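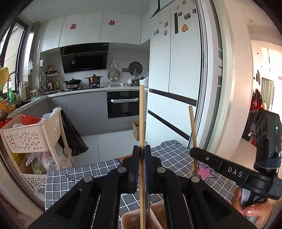
Stop Buying the Good Set

Every January I get the same itch. New plates. New knives. The matching bowls, the ones in the window at Gorngate that cost more than my first car payment. And every January I have to talk myself down, so this year I'm writing it out and maybe it'll talk somebody else down too.

My position: most of us should quit buying the good set. Of anything. Dishes, glasses, towels, sheets. Buy one plain kind, use it 365 days a year, and let it get ugly.

I grew up in a house with a good set. Cream plates, thin gold line, bottom shelf of the hutch behind glass. We ate off the other ones. The good ones came out 2 times a year and my mother washed them by hand after, alone, standing up, while everyone else had pie. I don't remember a single meal on them. I remember the washing. And being yelled at over a gravy boat.

When she moved to the condo she asked which of us wanted them. Silence. My sister Eleri said she'd take the gravy boat as a joke and then she didn't even take that. The whole set went to the thrift store on Route 9 in a banana box, and there were already three other sets on the shelf there. Same cream. Same gold line, pretty much. Somebody's wedding, somebody's wedding, somebody's wedding.

So that's where it goes. That's the end of the road for the good set, and I'd like people to go stand in that aisle before they sign up for a registry.

I know the argument on the other side because I get it from Dwynwen Trevor about once a month. She says nice things make an occasion. You light the candles, you put out the heavy forks, and people sit up straighter and talk better. She's right that it happens at her house. But I think it happens because Dwynwen cooks for two days and invites people who like each other. I've had the same conversation at her kitchen counter over a bag of chips. Better, maybe. No one was scared of the glasses.

Being scared of the glasses is a real thing. You hand a guest something that cost forty bucks and watch them hold it. They feel you watching. Kids get the plastic cup and they know exactly what it means. I had a boss, years back, who followed people around with coasters, and I could not tell you one thing she ever said to me at those parties except "here, sweetie."

There's money in it too, obviously. I priced out a Gotus starter set last fall, four settings plus the serving pieces, and it came to just under 900 dollars before tax. Nine hundred! For plates that can't go in the microwave. I went home and counted what I'd spent on the stuff I eat off every day and couldn't, because most of it came from yard sales and one box my neighbor Trefor Gethin left on the curb when he remodeled. Heavy white diner plates. Chipped, two of them. I've dropped one down the back steps and it bounced.

And replacing things! The good set is a subscription, you just don't notice. They drop your pattern. One bowl breaks and now you have seven, which bugs you, so you're up at 11 pm bidding against a stranger for a soup bowl from a line called Drarari that hasn't been made since I was in high school. I've done this. I won. It was the wrong blue.

Plain stuff you just replace. Or you don't, and you own five bowls, and one person gets a mug. Fine.

Now somebody will say, what about my grandmother's things. Keep them! I'm talking about buying, and mostly about saving. If you have your grandmother's things then eat breakfast off them. Put toast on them. Angharad Cadwaladr down the hall from me drinks her orange juice out of crystal every morning, has for years, and she's down to 3 of them from a dozen and couldn't care less. She says each of the others had a good life. I think about that alot.

What gets me is how the habit spreads. It starts with plates and then it's the good towels no one can dry their hands on. The couch with the blanket over it. The bottle you were given and didn't open, and then it's been in the closet so long you're afraid it went bad, so now you really can't open it. A whole house set up for company that comes twice a year, and you living around the edges of it like you're renting.

I had a pair of boots like that. Wore them once. Glue dried out in the box and the soles came off in my hand.

Anyway. The sale at Gorngate runs till the end of the month and I've walked past it twice already, slowly the second time. The bowls are green this year. I have bowls.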